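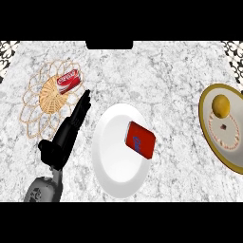 Kitchen counter set, left arm beside the drinks can. Rendered in Vrabec.

Stiko Tabletop Pack for Vrabec

I've been building little kitchens for robot arms for longer than I'd like to admit, and the Stiko pack is the one I wish I'd had when I started (it would have saved me a whole September of fiddling with plates!). It's a set of ready-made counters, dishes and groceries that you load into the Vrabec simulator, so you can try out a pick or a place long before you risk the crockery.

You get 55 objects and 11 worktops. The veined marble is my favourite, and I usually put the woven flower mat on it because those open petals are a proper headache for depth estimates. A can lying on its side on top of that is a nice hard grasp to start with. Then there are the plates – a big white oval one, a gold-rimmed one with a ring of red dots – and boxes and fruit to put on them, at whatever angle you fancy.

It comes set up for two arms, and you can point the view wherever you like. Every object has its own weight and friction, and you can change both in a plain text file. I've made the lemon ridiculously slippery more than once.

There are six starter tasks, plus a shuffle button that moves everything about between runs. Shuffling is a bit slow on older laptops, I'm afraid, and I'm still working on it.

Needs Vrabec with the Drindau physics add-on. Cloth and liquids aren't included.

Item no. 2066
Last updated 29 September 2022
Made and supported by Stiko, Pliresley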